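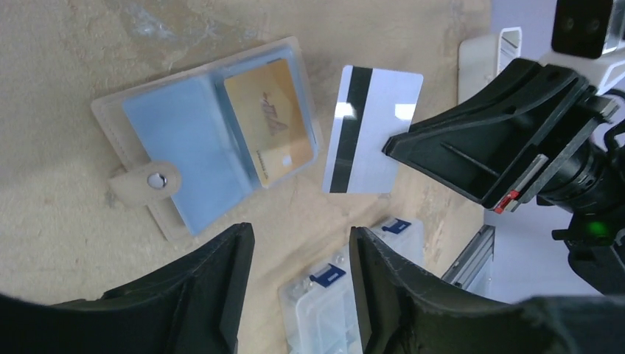

The owner of Mornuvis has a speech ready about card wallets, and I let her get through most of it before asking anything. Mornuvis is a one-room repair and resale shop in Pekemham that also sells small goods under its own name, and she has been pushing card holders since February. The speech goes like this: people carry too much, a thick wallet ruins the pocket it lives in, and two clear sleeves will do for anyone who is being truthful with herself.

I asked how many cards were in her own bag. She laughed and said that was a low blow.

"More than two," she said. "But I carry two in the wallet. The rest are in a zip pouch, and I almost never open it."

So the rest moved to a second container. I've heard this from people who sell shelving, too.

I went to see her with a fair amount of doubt. I don't believe a product makes anyone tidy, and I've bought enough boxes to know. What I wanted to find out was why she'd settled on cream-colored faux leather for a thing that gets handled at gas pumps and lunch counters, and whether she thought it would hold up.

"Cream sells," she said. "I had black ones, and people picked them up and put them down again. They look like something your bank gives you. The cream ones get opened."

And after a year of being opened?

"They get gray at the fold. I tell people that. Wipe it with a damp cloth and a drop of dish soap, and don't leave it on the dashboard."

She doesn't tell them it will last. I pressed her on that, and she said she'd guess three years for someone careful and a good deal less for someone who sits on it. The sleeves are her bigger worry. Clear plastic can cling to a glossy card, and she has had customers come back with one they couldn't pull out at the register. Her fix is to bend the wallet backward a little and push from below with a thumb. I tried this on one of hers and it took me two goes.

The snap, on the other hand, she'll defend to anyone. She's had magnets offered to her by a supplier called Harkeo, at a better price, and turned them down. "I'm not putting a magnet next to somebody's stripe. Maybe it's fine. They say it's fine. I don't want to be the one who gets the phone call." It was the first thing she said that I believed without any effort.

We got on to the cards themselves. Her view is that most people couldn't say what half of theirs are for, and she makes customers lay them out on the table before she'll sell them anything. Gift cards, key cards from old jobs, a store card for a store that closed. A plain white one with a stripe on the back is the hardest, she says, with no name on it to tell you where it came from.

"What do you do with those?" I asked.

"Put it in an envelope with the date on it. If you haven't gone looking for it in six months, cut it up, and cut through the stripe."

I pointed out that an envelope is another container. She agreed that it was. 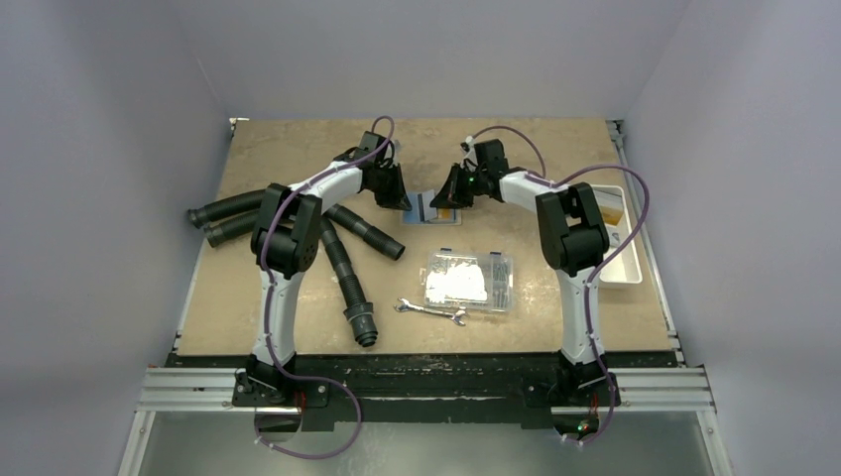
The other half of her business is hardware, and I'd argue it's the more useful half, though she talks about it less. She sells clear organizer boxes with divided compartments, the kind with a lid you can see through, and she takes in the contents of people's drawers and garages and sorts them for a fee of 33 dollars a load. I asked what a load was. "What you can carry in without making two trips." I asked whether strong people got a better deal, and she said yes, obviously.

Her rule for the boxes is that screws go in the small divisions and anything soft goes in the big one. I'd always done it the other way, with the big space for the things I had most of. She thinks that's how you end up with a compartment of mixed screws you never look through.

"You want to see the bottom," she said. "If you can't see the bottom, it's a junk drawer with a lid."

Wrenches don't go in at all. She keeps hers in front of the box, flat on the table, and claims she can put a hand on one faster than anybody with a pegboard. I have a pegboard. We didn't settle this.

Hoses came up because I brought them up. I own a lot of black corrugated hose, left over from a pump and from a vacuum I no longer have, and I wanted to know what she'd do with it. I was hoping for a clever answer and didn't get one.

"Lay them all out, look at the ends, and keep the ones that fit something you own today," she said. "A threaded end I'd keep a little longer. You can usually find out what it screws onto."

And a length with nothing on the end?

"Goes. You'll buy another one anyway when you need it, because you won't remember you had it."

That last part is true of me, and I resented it.

She does keep one white tray for things that haven't been decided on. It used to be a cardboard box, she told me, and the trouble with the box was that it was deep. A tray fills up and starts to annoy her. I asked how often she empties it. She said when it annoys her.

I did ask about money. The card holders and the organizers come through the same wholesaler, Pasaribu, and the smallest order she can place for the wallets is 300. I wondered out loud whether that might have something to do with her belief that everyone needs one. She took this better than I would have.

"Of course it does," she said. "I have a lot of them in the back. I also think they're good. You can write down both."

I've written down both. I didn't buy a wallet. I did go home and lay my cards out on the kitchen table, and I found two I couldn't account for, which are now in an envelope – dated 2024-09-29, as instructed. The hoses are still in the garage. One of them has a threaded end, and I'm fairly sure it goes to something.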